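Wide lens or standard lens on a hand-held gripper?

Posted by Adebayo Sani in Robotics and Automation, May 6, 2019

I'm choosing between two lenses for the camera on our hand-held gripper and going round in circles. The wide one sees loads but everything bends at the sides. The standard one is tidy, but I lose track of where I am once I get close to something. We've got budget for 8 and I'd rather not buy the wrong lot. Has anyone tried both?

Omolara Bako
Wide, every time. I did 3 weeks with a standard lens on the Reris arm and the tracking dropped out whenever I faced a plain surface. With the wide one there's nearly always a beam or a light in view for it to hang on to – mine has been much steadier. Do recalibrate if you knock the mount though (ask me how I know!).

Tharindu Gazi
depends what your picking up. standard was fine for me

Nkechi Mohammed
I'd go with Omolara, but check how much of your view the gripper itself takes up. Ours in Durnbridge fills a big chunk of the bottom, black rubber jaw in the middle, and I hadn't allowed for that when I picked the camera angle. I ended up tilting mine up a touch, then back down again because I couldn't see small parts between the fingers. Eleven goes before I was happy, so leave yourself an afternoon.

Both of these are wide views, and you can see the ceiling across the top, and in the first how it bends towards the sides:
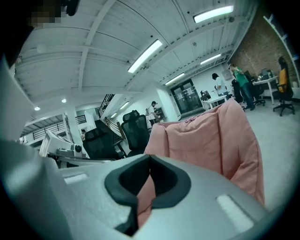
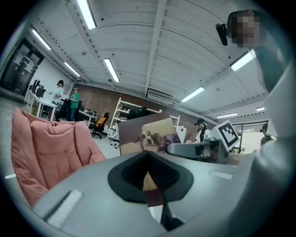 More in Robotics and Automation

Which controller for a second-hand MacBrayne arm?
Rubber jaw pads wearing out after 1,000 grips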